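2024-07-22, Prurbridge, gripper maintenance

Started at the bench with the Cerirell arm, gripper side only. The arm itself I did not touch except to clean the last joint.

Complaint from last week: the fingers hold well on boxes and flat things, but on round and tall objects there is a slow turning of the object when the wrist tilts. Savvas wrote "slips" in the log, but I think it is more a rotation than a slip. The object stays in the hand, it only does not stay straight.

Done today:

Took off both finger pads. Left pad had a hard spot near the tip, right pad was better. Cleaned the metal under them with alcohol and a cloth, waited 10 minutes, put on new sleeves. The old glue on the right side was difficult and I had to scrape it with the plastic card. Please do not use the steel blade there, the last person did and there are two scratches.

Screws of the finger base: one on the left was loose, maybe a quarter turn. All tightened again and marked with paint pen, so we can see if they move.

Zero position of the gripper was wrong after the new sleeves, of course, they are thicker. Closed the fingers empty, set zero again, saved as Tzanetos_2. The old file is still in the folder, do not load it with these pads.

Closing force: it was 147 in the settings (the units of the controller, not newtons). I left it there for now. First I want to know what the new surface does alone.

Then to the apartment for grasps near the floor. The closed umbrella is a good object for this, narrow and tall, with fabric that gives way under the pads.

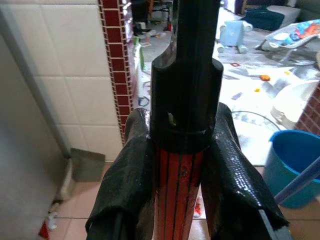 Athina Tsakiris does not agree with leaving the force as it is. She wrote under my entry in the shared log that the sleeve takes up part of the squeeze, so the same number is now a weaker grip on anything soft, and she would go up in small steps before we blame the pads or the wrist. She also asks that the zero is checked again tomorrow morning, when the glue is fully hard.

I think she is right about the zero. For the force I will do one set with 147 first and after that go up, so we have something to compare.

Still open:

Wrist camera: lens wiped, bracket looks straight. The cable behind it is too tight when joint six is at its end. Needs a longer loop - Savvas Konstantinidis has the clips.

Controller gave warning 444 once at startup and then not again. I did not find it in the Husus manual. Write down the time if you see it.

Spare sleeves: order more, same diameter.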